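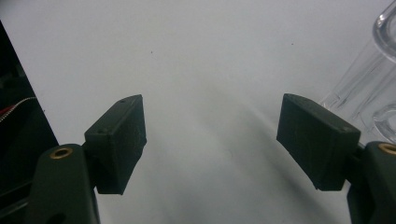
Good morning, and thank you to Tangen for hosting this session. My subject is the handling of unwanted automated messages on the member forums that Celtthorpe operates. Moderators have asked for one clear rule on when an account may be suspended, and the draft policy dated January 18, 2023 supplies it. An account that posts the same link in 2 separate threads is placed on hold. It is in much the same position as the open gripper on the opening slide, with nothing between its fingers: the account remains in place, but it can take no hold of any discussion until a moderator has reviewed it.

[Pause. Next slide.]

In November our moderators received 401 reports through the form. Many concerned the same small group of accounts. Gaëtan Pruvost has merged these into single cases, and moderators now see one entry per account with every report attached. Please continue to use the form. Reports sent by private message do not reach the queue.

[Next slide.]

Appeals. A member whose account is on hold may write to Rhona Strachan's office within 45 days. The moderator who placed the hold does not take part in the appeal. Links to a member's own site are allowed in the profile and in the signature line, and they do not count toward a hold.

[If asked about the Drorkitora filter: testing continues on the Gatthorpe forum only. No account is suspended by the filter alone. Refer technical questions to Kyung-tae Choo.]

I will now take questions on the draft. Written comments may be left with Jozef Koster at the end of the session.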